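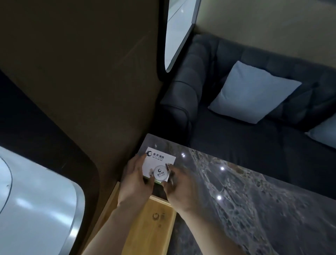

4.2 Collection sessions with the student team

All recordings for the card task were made by students of the robotics project course at Brotton, working in pairs. One wore the head camera and did the handling, the other kept the log and called the start and stop. The course runs from September and the card task was the second assignment, after drawer opening. Lieven Van der Linden and Shanti Dubey wrote the task sheet. Gerrit Boersma did the scheduling and most of the re-recording.

Task, as given on the sheet: pick up the card with both hands, bring it to a comfortable height, turn or straighten it, put it back down flat. No talking to the camera. No fixed order for the hands. We left the grasp free on purpose, a fixed grasp gave us very uniform data in the drawer assignment and the policy did badly on anything off the script.

Why cards. Thin, light, few good grasp points, and the fingers hide a large part of the object for most of the clip. Printed marks help the tracker but only when they are not covered. Small text was useless at our working distance, we stopped trying to read it early on.

Surfaces. Students picked furnished rooms over the lab bench wherever we could get access. Polished stone turned out harder than expected. Ceiling lights show up in the tabletop as bright spots, and the spots shift with the wearer's head, so a tracker seeded near one tends to slide off the card edge and follow the light instead. Figure 3 shows a table of this kind. Masking the highlights by brightness alone also removed parts of the white card, so we dropped that and went with a short motion check between neighboring frames (Section 5.1).

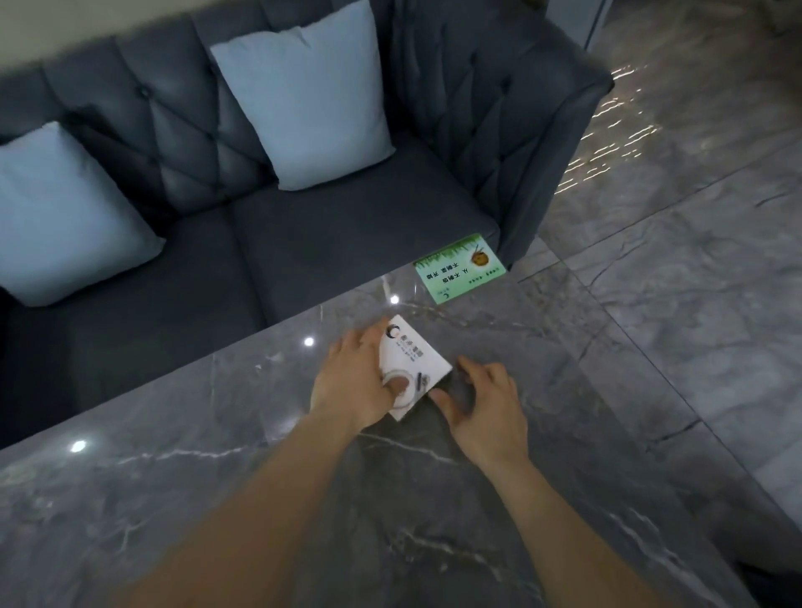

Figure 3. Two-handed card handling on a glossy marble tabletop, head camera view. Ceiling lights reflect in the surface; the left thumb partly covers the round printed graphic on the card.

Labeling. Each clip was labeled by a student who had not recorded it. Labels: left contact, right contact, both, none. The hard cases were all the same kind, fingertips at a corner where touching and hovering look alike from above. Annotators wanted a fifth label for this. Nathalie Kuipers added "unsure" after the first round and the earlier clips were gone over again with the new set. Clips with other printed items on the table were kept, the target card is named in the log so there was no confusion for the labelers, though there was some for the detector.

After removing broken files and clips where the hands left the view for to long, 2097 clips remained. We held out 100 for testing, chosen by room so that no tabletop apears in both sets. Nearly all the remaining clips have at least one stretch labeled "both".

Problems during collection. Camera angle was the main one. Students look down when they start and then slowly raise the head, so the hands sink toward the bottom of the view and the background takes over. Milan De Haan put a strip of tape on the practice table as a gaze target, helped a bit. Battery swaps in the middle of a session changed the mount angle and we did not always log it. Forearms: some wore sleeves, some not, we gave no instruction and would give one next time. Also two of the pairs misread the sheet and lifted the card with one hand only; those clips went into the drawer pool and are not used here.

Student feedback was collected in a short form at the end of the assignment. Most found the recording dull and the labeling worse. Several asked to see the policy run on their own clips before labeling the rest, which we could not offer in time. For the next run of the course the training script will be shared in week 6, together with the logging template, so that pairs can check their own data before handing it in.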